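Who Checks the Net Worth? A Look at Celebrity Biography Pages

Lise Campbell, Media Studies, Wolldale College
Last updated: May 1, 2018

1. The question

Type any online entertainer's name into a search engine and you will be offered a page with an age, a height, a dating history and a net worth. I wanted to know where those facts come from. My class was told that such pages are "low-quality sources," but I hadn't seen anyone in it try to trace one, so I was as doubtful of the warning as I was of the pages.

2. What I did

I picked 41 short biographies from two sites, Catirside and Tapia. All of them were about people known mainly for video or social media. For each one I wrote down the birthday, the relationship status and the net worth, then looked for an original source, meaning an interview, a public record or a post by the person. If a page gave a link, I followed it. If it didn't, I searched for the claim in quotation marks and read what came up.

I did not contact any of the people covered. My adviser thought that was out of bounds for a one-term project, and I doubt they would have answered.

3. Birthdays and dating

Birthdays were the strongest part. Most could be matched to a post where the person thanked fans for their wishes, though the year was often missing from the post and present on the page. I could not tell where the year came from.

Dating history was much weaker. "Single, according to our records" appears again and again on Catirside, and I never found any records. As far as I can tell, the phrase means the writer searched and came up empty.

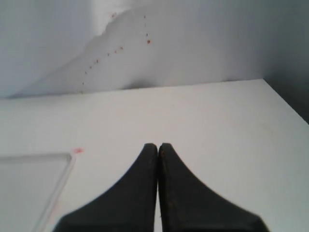
Tapia is bolder and will name a partner on the strength of one shared photo. In 2 cases the supposed girlfriend was described as a cousin on another page of the same site. Both pages were still up when I finished.

4. Net worth

I expected this to be bad and it was. One vlogger was worth $3000 on Catirside and "millions" on Tapia. Neither page said what was being counted, or when. Several figures traced back to Irkanov, a site that says it uses a formula but doesn't publish it. When I wrote to ask, I got an automatic reply with the ticket number 2055 and nothing after that.

5. Limits

My sample is small and I chose it myself. A missing source doesn't prove a claim is false, and a page can be right by luck. I also read only English pages. I started collecting in August, so some biographies may have been edited between my first visit and my last. I should have saved copies of all of them and I only saved a few.

I would not use these pages for anything except a birthday, and then I'd leave off the year.

Comments

marnie_t: Did you check whether the two sites copy each other? The wording looks awfully close to me.

Lise Campbell: Not properly. I suspect it, but I only have dates for one of them.

dgw: "Worth millions" usually means somebody multiplied views by a made-up rate. I wouldn't trust the birthdays either.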